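プレスリリース
2025年7月13日
株式会社Foltar

屋内型旧車展示会「Keoghクラシックモーターショー」、11月に開催
出展車両の受付要領および車両搬入基準を公開

株式会社Foltarは、本年11月に3日間の日程で開催する屋内型旧車展示会「Keoghクラシックモーターショー」について、出展車両の受付要領と車両搬入基準を公開しました。会場はClarus展示場の屋内ホールです。

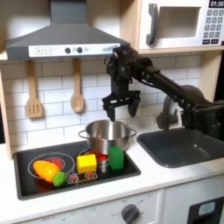
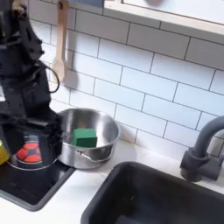
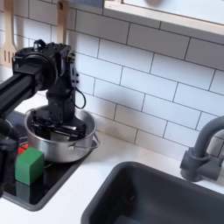
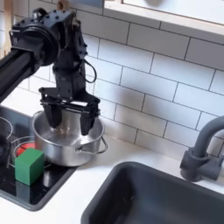
株式会社Foltar イベント事業部 車両展示課

■ 開催の概要
本展示会は、個人所有の旧車、競技車両および商用車を対象とする屋内展示会です。会期は3日間とし、初日は搬入完了後の午後から、2日目以降は午前から一般公開を行います。使用するホールは4棟で、各ホールは屋根付きの連絡通路で接続されています。車両の自走による棟間移動は会期中を通じて認めません。移動が必要な場合は、主催者が手配する牽引具または台車を使用します。

■ 出展区分
出展区分は、製造年代、車体形式および改造の程度に基づく16区分とします。前回まで「その他」に含めていた軽商用車と三輪車は、それぞれ独立した区分に改めました。区分の判定は申込書の記載内容と提出写真により行い、現車の状態が申告と異なる場合は搬入時に変更することがあります。変更後の区分に空きがないときは、参考展示として審査対象から除外します。

原動機を換装した車両については、換装後の型式を申込書の所定欄に記入してください。電動機への換装車は改造車区分で受け付けます。レプリカ車両は製造年代にかかわらずレプリカ区分とし、基になった車種名を展示札に併記します。

■ 車両搬入基準
搬入車両は、次の基準をすべて満たすものとします。

・燃料の残量が、タンク容量の4分の1以下であること
・燃料給油口が施錠されているか、または封印テープで閉じられていること
・蓄電池の負極端子が、展示位置への据え付け後に切り離されていること
・油脂類および冷却水の滴下が認められないこと。滴下の有無にかかわらず、車両の下に受け皿と吸着シートを敷くこと
・駐車ブレーキまたは輪止めにより固定されていること
・高圧ガス容器を搭載する車両は、事前に容器の検査記録の写しを提出していること

高電圧の駆動用電池を搭載する車両は、負極端子の切り離しに代えて、サービスプラグの取り外しを出展者自身が行います。取り外したプラグは会期中、主催者が番号札を付けて保管します。搬入口での確認で基準を満たさない車両は、場外の待機区画で是正のうえ再確認を受けてください。待機区画での給油、溶接および塗装作業はできません。

■ 床荷重と展示区画
標準区画は、乗用車1台の展示に説明板1枚を加えた配置を前提に設計しています。商用車および全長の長い車両については、重量区画を別に設けます。重量区画への出展を希望する場合は、前後の軸重がわかる資料を添付してください。ジャッキスタンドによる展示は可能ですが、接地面には50センチメートル角以上の敷板を使用するものとします。車体を傾斜させる展示、および回転台の持ち込みについては個別に協議します。

照明は主催者設置のものを基本とします。出展者が補助照明を設置する場合は、発光部が車体の塗装面および内装材に接触しない位置に固定し、電源コードは区画内に収めてください。発煙装置の使用は認めません。

■ 受付管理システムについて
今回から、出展申込と搬入時刻の割り当てにSkilik受付管理システムを使用します。申込者は、車両情報、提出写真および保険証券の写しを同システム上で登録します。登録後に発行される車両票は印刷し、搬入時に運転席側のダッシュボード上へ掲出してください。オープンカーおよび二輪車の場合は、搬入担当者が携行するものとします。

割り当てられた搬入時刻の変更は、同一ホール内に空き枠がある場合に限り、システム上で行えます。郵送による申込も受け付けますが、搬入時刻の指定はできません。

■ 審査
審査は区分ごとに行い、外装、内装、機関部および資料の各項目を採点します。機関部の審査時には、出展者または代理人の立ち会いを必要とします。審査中のエンジン始動は行いません。採点表は会期終了後、出展者本人に限りシステム上で開示します。

■ 搬出
搬出は最終日の一般公開終了後、ホール内の来場者の退場を確認してから開始します。蓄電池の再接続は係員の指示があるまで行わないでください。サービスプラグは番号札と引き換えに返却します。

■ 今後の予定
一般入場券の販売方法、来場者用駐車場の区割りおよび部品交換市の出店要領は、確定後に改めて発表します。受付要領と車両搬入基準の全文は、イベント事業部の窓口で配布するほか、Skilik受付管理システムの申込画面から閲覧できます。

本件に関するお問い合わせ先
株式会社Foltar イベント事業部 車両展示課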